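New house rules for kitchen robots agreed at Zurkila

2 December 2023

Anyone who has ever tried to lift a hot lid with a tea towel in one hand and a phone in the other will have some sympathy with the people at Zurkila, who have spent the best part of the autumn writing down how a robot ought to do it. The result is a set of house rules for two-armed machines handling food, and it was adopted at the end of November by all three of the groups that share the workshop, with only a little grumbling over the cleaning rota.

The rules run to 15 pages, which Wumpini Appiah, who did most of the drafting, admits is longer than she had promised everybody back in the spring. They began as a single sheet taped inside a cupboard door. Then Gesbridge joined, and had its own sheet, and the two sheets disagreed about who was allowed to stand where while the arms were switched on, and it seemed kinder to everyone to sit down and start again with a pot of tea.

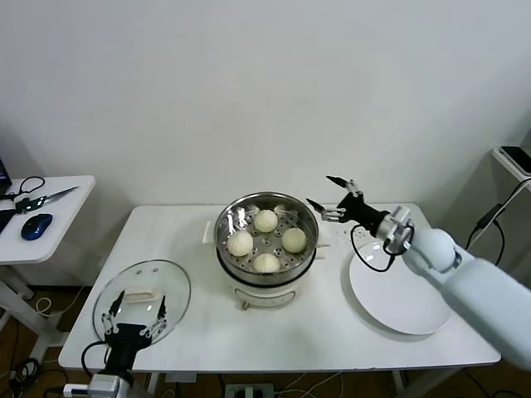
The first section is all about lids. A lid comes off before any food is moved, it goes flat on the table on the side of the arm that lifted it, and the other arm stays still until the first has let go. Steam gets a paragraph to itself. Nobody is to lean over an open steamer to check on a gripper, however tempting it may be, and the person holding the stop button may not also be the person holding the notebook. Amber Postma of Gesbridge fought hard for that last one and is very pleased to have got it.

"We had good habits already, most of us," she said. "But a habit lives in one person's head, and then that person goes on holiday. I wanted something I could hand to a new starter on their first morning and go through with them line by line."

There is a fair amount on what the machines should practise with. Sessions must use real food or a stand-in of the same size and softness, and the log has to say which. Speed limits are set separately for empty grippers and full ones. Any food a gripper has touched is counted as test material and goes in the bin at the end of the day - a rule that caused real sorrow among the Brophy team, who had grown fond of their lunches.

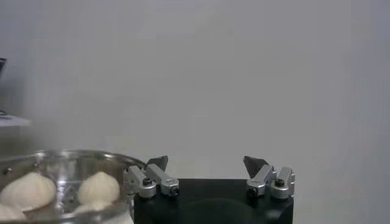
Dishes turned out to be the subject on which people had most to say, and the section on them was rewritten more often than any other. Eamon Mac Mathúna, who looks after the Brophy machine, would have liked metal and plastic only. The others felt that a robot meant for ordinary kitchens should meet ordinary crockery sooner or later, and so glass is allowed, on the condition that the fingers are opened fully before they come near the rim. Steamed dumplings in a clear glass bowl, with their pleated tops standing up in peaks, are a good case for the rule, as a finger that comes in half closed could catch the bowl or squash the pleats. Chipped dishes are to be taken out of use the same day, and there is now a box for them by the door.

Not everything was settled. Cable runs across the floor have been put off to the next revision, along with the question of whether visitors may operate an arm under supervision. Éabha Geraghty has offered to write up both sides of that one, and would be glad to hear from other workshops that have already had the argument and come out the other end still speaking to one another.

Printed copies are being made through a small grant from Drultidik, which has paid for 500 of them, and any school, college or community kitchen that would like one is welcome to write in. Kathleen Ó Flaithearta is keeping the list. She asks that people say how many arms they have, and whether they would like the large-print version, which is a bit slower to arrive.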